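Two Homes, One Marriage

My husband and I live 14 minutes apart, and we like it that way. People hear that and lower their voices, as if somebody's ill. Nobody is ill! He has the narrow house on Boyer Street with the piano, I have the apartment in Fluvden with the decent oven, and we've been married since May of the year we both turned fifty.

I started asking other couples about it after a piece I wrote on separate bedrooms brought in 234 letters (I read every one, some of them twice, a few with a glass of wine). So many were from people who love each other dearly and can't stand sharing a kitchen. One woman in Burkex wrote that she and her wife had nearly split over the thermostat – the thermostat! – and now rent on different floors of the same building.

Money comes up first, of course. Two rents is a lot. We worked out that ours costs us 500 dollars a month more than one bigger place would, and we gave up the second car to cover it.

Then there's the question of keys. I have his and he has mine, but we still knock, and I've come to love those few seconds of waiting on the step.

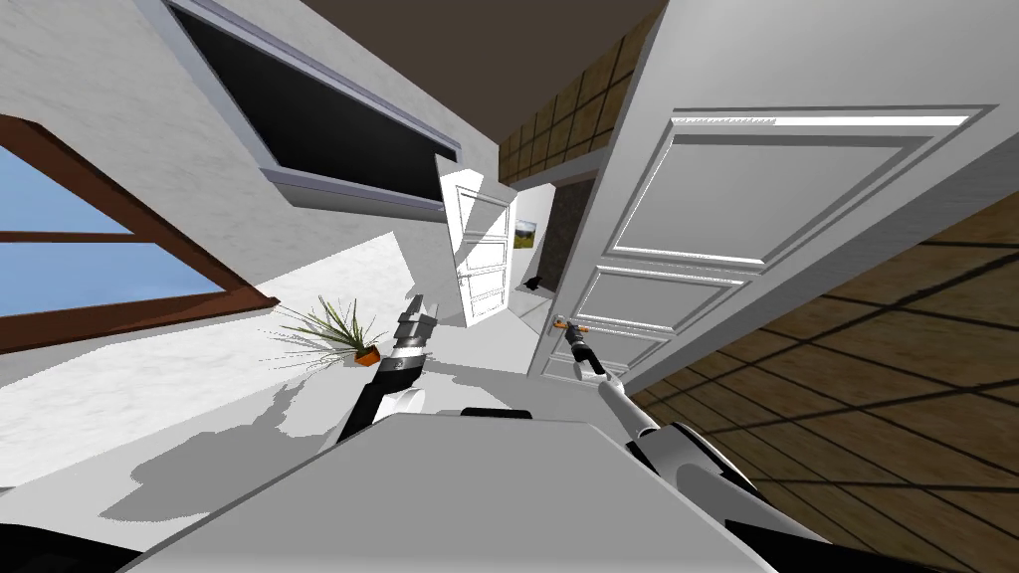 Blandine Baudry thinks the knocking would drive her up the wall. She told me over lunch that marriage, to her, means walking in with your shoes on and yelling about what's for dinner, and that she'd feel like a guest in her own life. We argued about it right through dessert, and then I drove over to his place for the night.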